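The Back Room, in Pieces

Paloma Whitlock asked me for a gallery of the shared workroom before we clear it out in June. She wanted something "warm and inviting." I had a spare lunch break and a room full of extension cords, so we have met somewhere in the middle.

The big white thing first. It sits on a white table, dominates the view, and has a glossy curved lid that everyone who comes in wants to pat. Manon Carrier calls it the washing machine. Normand MacDonald says it looks more like a dryer. They have kept this up for 2 years and I no longer attend.

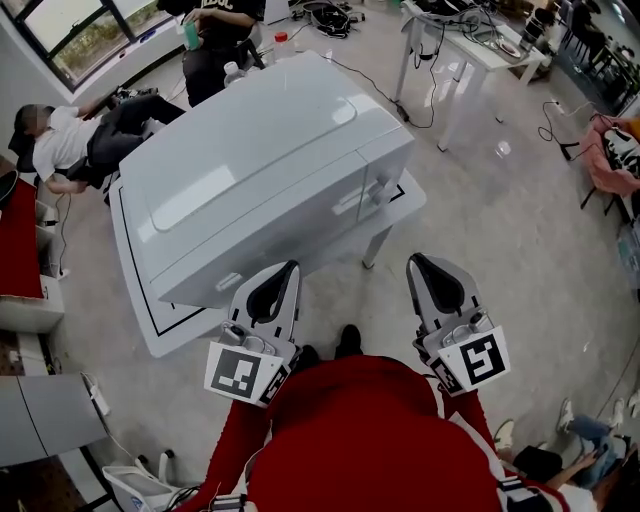
Then there are the cables. I have a theory that they breed over long weekends. Chi-keung Kuo once spent 300 dollars on clips, sleeves and little labeled ties, and the clips are now in a drawer, neatly tied together. The black tangle on the thin-legged desk was there when I joined. I have come to think of it as a houseplant — low maintenance, a bit sprawling, best not moved.

Drinks are meant to stay in the kitchen. Mélanie Girard wrote the rule, printed it in a very large font and taped it to the door, where it lasted 12 days. Bottles still wash up on any flat surface with room for a bottle.

A word for the black chair. It is the only seat in the building you can properly slouch in, and people who have never once agreed on a thermostat setting will wait their turn for it. Anyone hoping to take it home after the clear-out should talk to Paloma. I already have, twice, and she is thinking about it.

More pictures when I find the lens cap. It's probably under the cables.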